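Can a robot do your chores yet? (shop or kitchen, I'll take either)

mdinsa
Dec 27, 2024
Serious question. My brother in law swears we're 10 years out from a machine that clears a dinner table. I say 30. Anyone here work with these things?

grudmont_guy
30 is generous. We had a Fliltby arm on the sorting bench since October. Great at the same part, same spot, all day. Move the tray a little and somebody has to go reteach it.

Sosina Yimer
disagree. Reteaching took you what, 10 minutes? A new hire needs reteaching too – and they call in sick

grudmont_guy
10 minutes if the one person who knows the software is in the building. Otherwise its a dead bench till lunch

clastine50
My floor vacuum eats a sock a week. That's my whole data set. Put me down for 50 years

Sosina Yimer
vacuum isn't an arm tho. totally different problem

Degefa
Been reading this and I think you're all skipping the boring middle part.
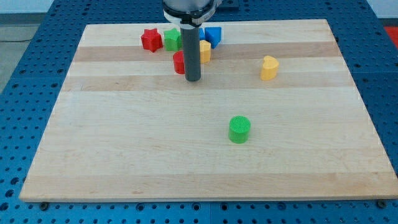 Tidying up is mostly nudging. Watch yourself clear a counter, you hardly lift anything, you shove stuff into a pile with your forearm and deal with the pile after. So a plain rod pointing straight down isn't a dumb tool for it. What gets me is the strays. Most of the blocks are bunched up by the rod, fine, but the green cylinder is way out front by itself and a person would just swipe it over without thinking. Same deal with crumbs, screws, lego. I'd want to see 100 tries before I believed anybody's number.

mdinsa
ok so 10 or 30

Degefa
20. sweeping sooner, dishes later

grudmont_guy
coward's answer lol

Sosina Yimer
Still saying 10. And I'm not doing dishes till then eihter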